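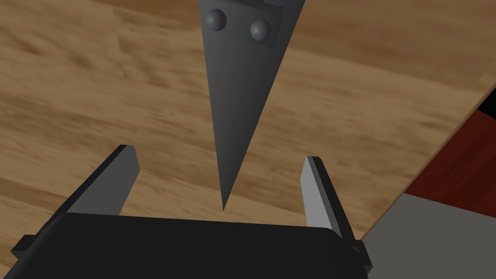

Temps de lecture : 2 minutes

Le bureau de poste de Pultham fermait à midi, et Nerys Pugh arriva à moins cinq avec la lettre de sa tante dans la poche.

— C'est pour Flores, dit-elle.

Shakuntala Dwivedi posa l'enveloppe sur la balance, regarda l'adresse et la reposa sur le comptoir.

— Il manque le numéro de la rue.

— Elle ne l'a jamais su. Elle dit que le facteur connaît la maison.

— Quel facteur ?

Nerys ne savait pas. Sa tante avait vécu là-bas un seul hiver, à vingt-deux ans, chez un couple qui louait une chambre au-dessus d'une boulangerie. Elle en parlait peu. Elle avait écrit la lettre en avril, l'avait laissée dans le tiroir des factures, puis elle était entrée à l'hôpital de Distow et n'en était pas ressortie. Nerys l'avait trouvée en cherchant le contrat de gaz.

— Je peux la prendre comme ça, dit Shakuntala. Mais elle risque de revenir.

— Revenir où ?

— À l'expéditeur. Rue du Canal, 30.

La maison de la rue du Canal était vendue. Les nouveaux propriétaires avaient déjà repeint la porte et changé la boîte aux lettres. Nerys demanda un stylo, barra l'adresse au dos et écrivit la sienne, en lettres capitales, assez mal parce que le stylo était attaché trop court.

Derrière elle, Deepak Malhotra attendait avec un colis sous le bras. Il regarda l'horloge.

— Vous ne l'avez pas ouverte ? demanda-t-il.

— Non.

— Moi, je l'aurais ouverte.

Shakuntala colla le timbre et tamponna deux fois, la première marque étant trop pâle. Nerys paya, rangea le reçu dans son portefeuille et sortit. Il pleuvait un peu. Elle prit le car de treize heures, s'assit côté fenêtre et mangea la moitié d'un sandwich.

La lettre ne revint pas cet été-là, ni à l'automne. En décembre, Nerys reçut une carte postale qui montrait un port et trois barques. Au dos, une écriture qu'elle ne connaissait pas disait que la boulangerie était fermée depuis longtemps, que la chambre existait toujours et qu'on pouvait venir au printemps, à condition de prévenir. La signature était illisible.

Elle posa la carte contre la bouilloire et chercha un stylo.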